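Korkar handheld gripper kit, anyone running these? (and is the Lumenta plan worth it)

Forum > Data Collection Hardware > Reviews and Buying Advice

tinsnips_ohio
OK so our lab is down to two options for handheld grippers and I've been going back and forth for a month. One is the Korkar kit, which you can buy outright or get through Lumenta as a service (they send the grippers, you record, they do the calibration and clean up the trajectories). The other is the Roveser, which is cheaper but you're on your own for software. We want 4 units, so two pairs for two-handed demos. Mostly kitchen and desk tasks, nothing heavy.

Has anybody here put real hours on the Korkar? I can find the spec sheet fine, I want to hear about the annoying stuff.

mossyhinge
We've had Korkars since November, bought outright, no Lumenta. Short version: I like them a lot and I'd change two things.

The fingers are great. Those wide V pads with the texture on the inside will hold a pen, a spoon, a sock, whatever, and I've only swapped one set. The trigger is light enough that I can do a full session without my hand cramping up (my old ones gave me a claw by lunch). Wide lens is really wide so you get the whole room, which our training guy loves and I have mixed feelings about.

What I'd change: the charging door is flimsy, and the manual's section on marker setup is two paragraphs long and one of them is wrong. It tells you to do the marker pass with the grippers still and then move. Do it moving, slowly, it localizes way better.

tinsnips_ohio
This is super helpful, thank you! When you say you get the whole room, how bad is it? We share an open floor with two other groups and there are people walking through all day.

mossyhinge
Pretty much everything, ceiling lights included. Easier to show you, couple of views from the grippers at our place:
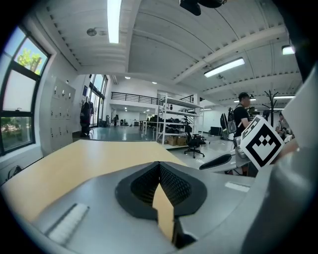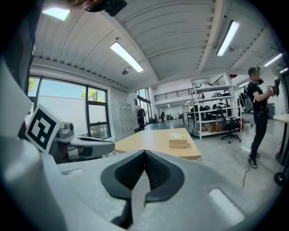

So if your floor is shared, think about consent forms and face blurring before you think about anything else. We blur everything on export. Lumenta does it for you if you pay for the service, and I'll admit I was jealous of that the week I was setting up our script.

On tracking, our room has plenty of stuff for it to lock onto, and I've had very few dropped sessions. Where it got bad was a storage room with plain walls. It drifted all over the place and I had to throw out the whole afternoon.

grommet_dad
Going to be the grump here. I had the Lumenta plan for 7 months and dropped it. The hardware is fine, I agree with mossy on the pads. But turnaround on the processed data went from 2 days to whenever they felt like it, and support kept asking me to reupload files they already had. If you've got even one person who can write a script, buy the units and skip the subscription.

Also the wide lens is a pain for us. Small parts in the middle of the view get tiny. We sort screws and the image just doesn't have the pixels where I want them.

mossyhinge
Fair on the screws. We do tabletop stuff, nothing smaller than a bottle cap, so I haven't run into it.

kevondale_jo
Popping in from the Kevondale makerspace, we're on Lumenta right now and I haven't had the slow turnaround grommet_dad is talking about. Ours comes back overnight almost every time! They moved to a new upload tool this spring, so maybe that was it? We don't have a software person (we have me, and I can make a spreadsheet, lol) so for us the service is the whole point. I record, I hit send, I get clean episodes back with the bad ones flagged. I would not have a project without it.

One tip, get the wrist straps. They're extra and they should not be extra, but I've dropped a gripper on a concrete floor exactly once and I don't want to hear that noise again. It survived, the marker cube got a chipped corner and they mailed me a new one for free.

grommet_dad
Overnight would've kept me as a customer. How many episodes are you sending, though? We were sending a lot.

kevondale_jo
Up to 100 a batch. So probably way less than you, that could be the difference.

grommet_dad
Yeah we were well over that. OK, I'll soften to "fine for small shops." Still wouldn't pay it again.

ratchet_and_tea
Nobody has said anything nice about the Roveser so I will. It's lighter, the battery swaps out without tools, and the lens is narrower, so grommet_dad, you might like it for small parts. The downside is syncing two of them. I clap in front of both at the start of every take like it's a movie set and line them up by hand. For single-hand work I'd pick it over the Korkar. For pairs, no way.

mossyhinge
I tried a friend's Roveser and the fingers felt slippery to me. Did you change the pads?

ratchet_and_tea
Yep, first day. Stock ones are bad. I cut some out of shelf liner and they've been good ever since.

mossyhinge
Shelf liner, ok, stealing that.

tinsnips_ohio
Reading all this I'm leaning Korkar, bought outright, and then maybe one month of Lumenta to see what their cleaned-up output looks like before we write our own. Does anyone know if they'll do a single month? The site only shows the yearly price.

kevondale_jo
They'll do it if you email, we started that way. Ask for the trial rate, and ask them to put the straps in the box while you're at it.

grommet_dad
Get the turnaround time in writing. Seriously.

mossyhinge
And when the units show up, update the firmware on both of a pair before you do anything else. Mismatched versions will record just fine and then refuse to sync, and the error message doesn't tell you why. I lost a morning to that one.

tinsnips_ohio
Writing all of this down. Quick one, mossy, is the charging door thing going to bite us? Like does it break off or is it just wobbly?

mossyhinge
One of mine came off, the rest are wobbly. Blue painter's tape works. Korkar sells a replacement door but it's the same door.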